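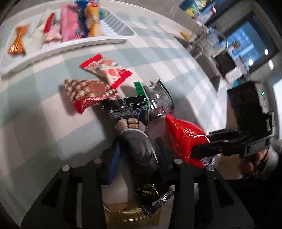

# How to run a street collection for a local charity

A street collection is one of the friendliest ways to raise money for a small charity, and I love doing them! We run ours in Grelomcombe every March for the Rorkerel night shelter, and last time the tins came back with 2588 coins in them (yes, we counted every single one, and it was great fun). These are the steps we follow. They should suit any small group with a cause and a free Sunday.

## 1. Ask for permission early

In most towns you need a permit from the council before you can collect in the street. Popular dates go quickly, so ask as soon as you have one in mind. The form will want to know the charity's name, the streets you'd like to use and who is in charge on the day. If you fancy standing outside a shop or inside a station, that's usually private land and you'll need a yes from the owner as well. Get it in writing.

You'll also want a letter from the charity saying they're happy for you to collect in their name. Ours fits on half a page.

## 2. Find your collectors

Friends of friends are a brilliant place to start. Nabila Alaoui put a note up at her choir and came back with four people, two of whom have done it every year since. Check the minimum age on your permit before you say yes to any keen teenagers.

Ask everyone for a two-hour turn at most. Standing and smiling is much more tiring than it sounds, and people who go home still cheerful tend to come back!

## 3. Get the tins ready

- Number each tin and write down who has it.
- Seal the lid with a paper label that has to be torn to get in.
- Put the charity's name on the front, and its registered number if it has one.
- Give every collector a badge and a copy of the permit.

We own 13 tins, though number 9 has a dent and rattles in a rather lovely way, so there's always a bit of a scramble for it. If you have a card reader, charge it overnight and try it out on the actual street. Ours gets no signal at all by the Turnach bridge.

## 4. Choose your spots

Walk the route the week before at the same time of day. You're after places where people slow down: the top of a slope, a crossing, the corner by the bakery. Keep well clear of doorways and leave plenty of room for pushchairs and wheelchairs. Spread out too, so that shoppers only meet one of you.

## 5. On the day

We meet at 10, hand out tins and go over the rules, which are short. Don't shake the tin at anyone. Don't follow people. Say thank you whether they give or not. A big "Good morning!" does wonders, and so does knowing a little about the charity, because people really do ask. Peiyu Peng likes to explain what the shelter serves for breakfast and can keep a small crowd going for ages.

Pack water, spare socks and a hat. Trust me on the socks.

## 6. Count and pay in

Open the tins with at least two people present, one tin at a time, and write each total next to its number. Both of you sign the sheet. Bank the money as soon as you can, and send the council its return form by the date on the permit.

Then tell your collectors the total that same evening if you can. Anežka Sýkora rings round all of ours, and it's my favourite part of the whole thing.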